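# Bench Automation at Bedbridge: Frequently Asked Questions

Applies to the cable and accessory test benches on the first floor. Maintained by Seija Hirvonen, process engineering. Last revised in September. Questions that are not covered go to the shift lead or to the Drindik channel.

## Scope

**Which work is being automated?**

Connector mating and unmating on the two-arm benches. This covers plug-in checks on USB-type devices, network cables and adapters that come back through returns. Visual grading, cleaning, repacking and all mains-voltage testing stay manual.

**Which work could be added later?**

Label removal is under study. No date has been set. Any addition is announced to both shifts before a bench is reconfigured, and this page is updated at the same time.

**Why connectors first?**

Mating cycles were the largest single source of wrist and thumb complaints in the last ergonomics review. A tester on the manual line handled up to 600 mating cycles per shift. The limit for a manual station is now 398.

## How a bench works

**What does the operator do at a two-arm bench?**

The operator loads the parts, selects the job in Drindik, starts the cycle and handles exceptions. One operator covers two benches. Covering three is not permitted, including during breaks.

**How are the arms taught a new part?**

By demonstration. A trained operator guides both arms through the task, and the recording is reviewed before it is used. A new connector type needs 50 accepted demonstrations. Recordings with a dropped part are kept in a separate folder and do not count toward the total.

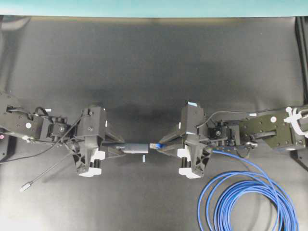
Demonstration work is booked as skilled time, at the same rate as fault diagnosis. Book it under the teaching code, even if the session is short. Senyo Ametepe approves the entries and can correct a wrong code up to the end of the pay period.

**What happens when two connectors do not line up?**

The arms back off and try again. After the third failed attempt the bench stops and raises an exception. The operator then has three options in Drindik:

- *Retry*: the parts are seated correctly in the grippers and the cycle can resume.
- *Regrip*: a part has shifted. Open the grippers from the screen and reload.
- *Reject*: the connector is bent, blocked or the wrong type.

Do not push a part into place by hand while the arms are powered.

**Why do long cables cause more stops than short ones?**

Cable weight pulls on the plug and changes its angle. Leave enough slack on the mat that the cable does not hang over the bench edge. Cables with a stiff jacket should be uncoiled for a few minutes before loading.

**Can I leave small parts on the mat?**

No. Clear caps, ties and scraps before starting a new job.

## Jobs, pay and shifts

**Have positions been cut?**

No. The department has 19 permanent testers, the same number as before the first bench was installed. Two temporary contracts ended on their planned dates and were not renewed. The works agreement rules out layoffs linked to the benches for its full term.

**Has my job grade changed?**

Testers who complete bench training move up one grade. Testers who stay on the manual line keep their current grade. Training is optional.

**Is the training hard?**

It takes four half-days. No programming is required. Bogumił Śliwiński runs the sessions and keeps the sign-up list. The part most people repeat is exception handling, and a repeat has no effect on the result.

**Is my output compared with the bench?**

No. Bench cycle counts and personal counts are stored separately. Supervisors cannot open them in the same report.

**Are demonstrations linked to my name?**

Each recording carries a session number. The list linking numbers to people is held by Lesia Derkach and is used only for payroll. It is deleted after each quarterly close.

## Safety and faults

**Who may reset a bench after an emergency stop?**

Any trained operator, once both grippers have been checked and the work area is clear. A second stop within the same hour must be reported to maintenance before the bench is restarted.

**Who do I contact about a damaged lead or a loose gripper pad?**

Dede Dogbe, maintenance. Outside day shift, tag the bench as out of service in Drindik and move to the manual line. Temporary repairs with tape are not accepted.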